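4.3 Setting up the wrist view in Suler

Suler renders the wrist view from the simulated gripper and passes it to the Tsao planner. Set up this view before you load any task file. The planner reads the camera settings once, at startup, and ignores later changes until it is restarted.

1. Open the Dostholm workspace and wait for the status line to show Ready.

2. In the Sensors panel, select Wrist and set Source to Simulated.

3. Set Near clip to 2 mm. A larger value can remove parts of the gripper from the render while leaving them in the collision model.

4. Set Frame buffer to 400. Lower values are accepted, but playback in the log viewer will skip.

5. Click Apply, then click Preview.
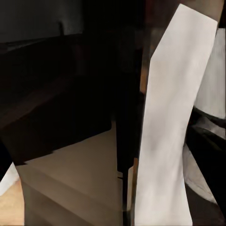

The self mask tells the planner which pixels belong to the robot. Without it, Tsao treats the gripper as an obstacle and rejects most grasp poses before checking them. The mask is built from the mesh files, not from color, so it has to cover dark parts as well as light ones. In the preview here, the white finger is easy to pick out, but the black arm segment at lower right is close in tone to the shadows and must be masked too. Check both before you go on.

6. Open Masks and click Build from model. The message "Mask written" appears when the build is done.

7. Turn on Overlay and move the wrist joint slowly through its range. The overlay should stay on the arm and gripper at every angle.

8. If the overlay lags or drifts, open Timing and set Pose delay to 2 frames. Repeat step 7.

9. Save the profile under a new name. Do not overwrite default.

Note: The Sallard bridge must be running for the planner to receive the mask. It listens on port 3170 unless you changed this during install.

Caution: Do not paint the mask by hand to fix a gap. A painted mask is fixed in place and will hide real obstacles once the wrist turns. Rebuild it from the model.

If Preview stays blank, see 4.6.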